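3.2 What fans count when they say a show was full

I went into this part of the study thinking I'd be reading about music. Mostly I read about chairs. When a singer books a hall, the fans start doing arithmetic weeks ahead, and they keep doing it long after the lights come up (sometimes for months!). So before I get to the results, let me say how I collected the posts and what I decided to call a "crowd claim."

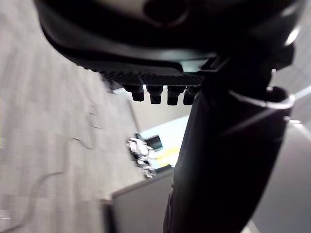
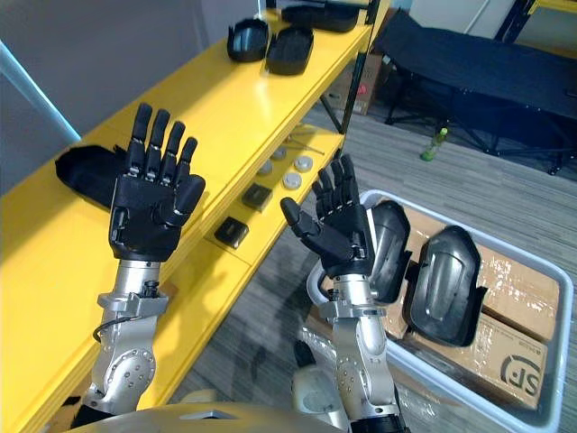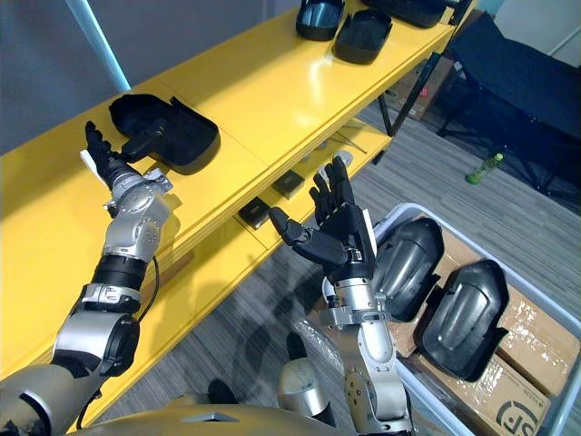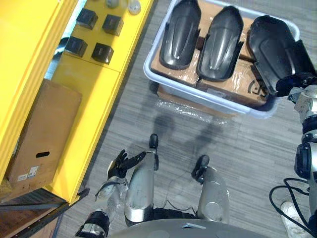 Figure 4. Four views, one location.

A crowd claim, for me, is any post that says how many people came to a show, or how many didn't. "Sold out" counts. "Half empty" counts too, and so does a row of laughing faces under a photo of bare seats. I left out posts that only talked about ticket prices, even though I was tempted, because those arguments run on a different fuel and I'd have needed a second paper to deal with them.

I pulled 637 crowd claims from two fan boards and one comment section, all posted after the September shows at the Zinden arena. There were two headliners that month. Wemivano is a four-piece with a loud, loyal following, and Jinix is a solo rapper whose fans are younger and, I have to say, much faster typists. They played the same room with the same stage, so for once I could compare the talk without worrying that one act had a stadium and the other had a club.

The first thing I noticed was how few people used a number at all. Out of the whole pile, only 40 posts gave a figure for attendance, and those figures were all over the map. Everybody else worked from feeling, or from whichever phone clip they had seen last. Wemivano fans liked wide shots from the back of the room. Jinix fans preferred clips from the front rows, where any show on earth looks packed, and they got teased for it without mercy.

The second thing was timing. I had expected the taunting to start once the shows were over, and a lot of it did, but the nastiest thread opened at 4 p.m., before the doors had even been unlocked. Somebody had posted a seating map with plenty of open spots on it, and the replies passed 300 by the time the opening act walked out. By midnight they were past 500. Hardly anyone in that thread went back to check the map again. I did, the next morning, and by then it had been taken down, so I can't tell you who was right.

I also coded each post for who it seemed to be talking to. This was slow work and I changed my mind about the categories twice. In the end I kept three: posts aimed at the artist, posts aimed at the other fans, and posts aimed at no one in particular, which I started calling "shouting out the window" in my notes and never found a better name for. The middle group was the biggest by a long way. Fans were fighting fans, and the singers hardly came into it.

A smaller show at the Vaněk hall makes a useful side case. Both camps agreed it was full, and the thread died in an evening. I come back to it in section 3.4, where I look at what happens to a rivalry when the seats run out and people have to argue about the songs.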